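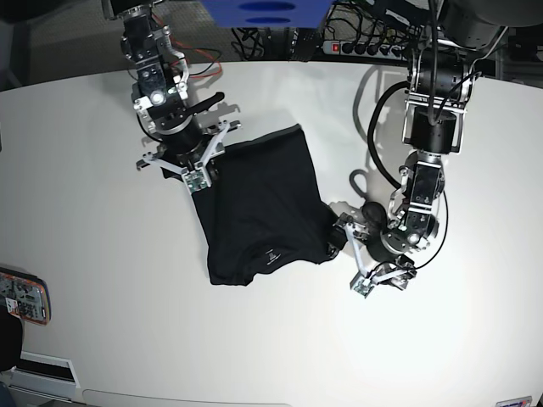 black tee, partly folded

seltden_mike
Anyone found a way to keep black T-shirts black? I have a drawer full of them and after a summer of washing they all look charcoal. Cold water, normal cycle, Zoment liquid. I paid $345 for the washer so I'd like to think it isn't the machine.

turetier202
Turn them inside out and stop using the dryer. Most of the gray is surface fuzz from rubbing, and the dye is still there underneath.

Pritchard
Disagree on the dryer. I've tumbled mine on low for 10 years and they look fine. Cheap dye fades whatever you do. Buy heavier shirts.

turetier202
Low is better than high, sure. Line dried in the shade still beats it. I had 2 of the same shirt, one dried each way, and by August you could tell them apart from across the room.

loadbalance
How much Zoment are you using? Too much soap leaves a film that looks like fading. Run one with no detergent and see if it comes out darker.

seltden_mike
Filling the cap. So probably too much.

Pritchard
Way too much. Half a cap, and don't pack the drum.

seltden_mike
OK, trying half a cap and inside out first. Keeping the dryer for now, it's humid here.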